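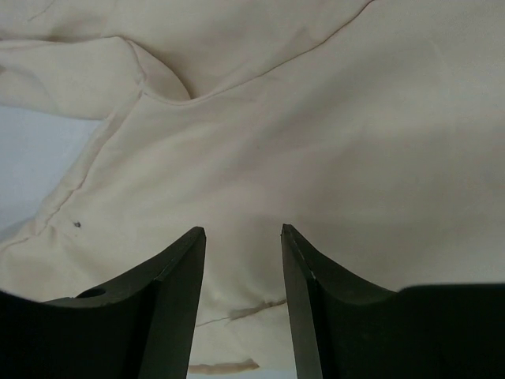 Galindo's two-finger gripper open over seamed beige fabric, as seen by the wrist camera.

Search this site Enter keywords

By Yolotzin Maldonado | November

Sondcombe rents the Galindo arm to commercial laundries with software from Moresel. Minimum term is 22 months. The kit sorts garments and flags stains for a second wash.

In our test load of 2,000 pieces it grasped 98 percent on the first try. Thick folds slowed it most. Stain flags were less steady on pale cloth, and the threshold menu needs work.

Finger pads are a separate charge.

We use cookies to improve your visit. Accept Manage settings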